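## Breaking in and storing a baseball glove

Updated Feb 11, 2024

A new leather glove is stiff at the hinge and at the heel. Work on those two areas and leave the rest alone.

1. Wipe the glove with a dry cloth.
2. Put a pea-sized amount of conditioner on a rag and rub it into the hinge, heel and laces. Skip the inside of the hand.
3. Let it sit overnight at room temperature. No oven, no microwave, no car dashboard.
4. Strike the pocket 100 times with a mallet or a ball held in the fist.
5. Play catch. Start at 33 feet and move back as the pocket opens.

Repeat steps 4 and 5 for a week. Conditioner goes on once. A second coat in the same month adds weight and softens the finger stalls, and it can't be taken back out. Emiko Nomura weighed her outfield glove at 463 grams before treatment and nearly the same after, so a single thin coat costs very little.

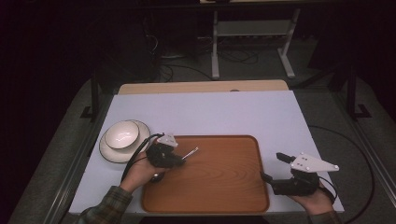 *Wood-grain tray, with a bowl and plate at the left.*

Laces should be checked in February, before the first practice. Pull each one with two fingers. If it stretches or shows cracks at the eyelet, replace the full run. Splicing fails at the knot, usually in the web. Cut the new end to a long point, stiffen it with tape and feed it through with a lacing needle.

For storage, place a ball in the pocket and wrap the glove with a wide elastic band. Keep it on a shelf, pocket up. Gloves left at the bottom of a bat bag flatten at the heel, and the crease is permanent.

Mold: brush outdoors, wipe with a barely damp cloth, air dry two days, then condition.

*Notes by Fenna Hoekstra*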